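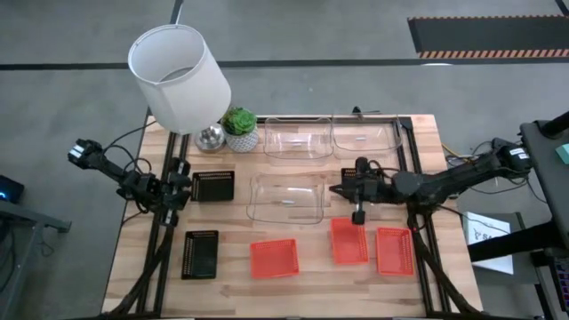
Consuelo Cantero reckons I'm a snob about nail polish, and she said so under my last post. Her view, more or less, was that anyone who spends that much on a bottle of base coat has lost the plot, and that the chemist stuff she's worn since high school does the same job. She also said my swatches all look pink, which, fair enough.

By Aino Nieminen
February

So I've been chewing on this all month, and I think she's half right! I own far too many bottles (I stopped looking properly somewhere past 196, and yes, I do have favourites that never get opened). Plenty of the cheap ones are lovely. My Ravham creams were bargain bin finds and the colour is gorgeous – two thin coats and you're done.

But base coat is where I dig my heels in. My nails peel if you so much as look at them sideways, and the cheap bases I've tried come off in one sad sheet by the second load of dishes. With the Soditz ridge filler I get 4 days before the first chip, sometimes longer if I wear gloves, and I never remember to wear gloves. That's worth paying for, to me anyway.

What I can't defend is the fancy bottle business. Greveo put out a winter set with heavy glass caps that are so fat you can't hold the brush straight, and I flooded my cuticles on every single finger. I was so cross. The formula inside was fine, a bit runny, smelled like every other polish. You're paying for the cap! Give me a plain skinny handle and a decent flat brush and knock a few dollars off.

And while I'm grumbling – limited editions. Suominen made 1000 bottles of that mossy green and I sat up until 11 pm refreshing the page like a teenager after concert tickets. I got one. I've worn it twice. It's nearly the same green as something I already had, and my sister couldn't tell them apart when I painted one on each hand.

So Consuelo, you keep your chemist base and I'll keep mine, and I'll happily swap you the green for anything that isn't pink. I'm still not giving up the ridge filler, though.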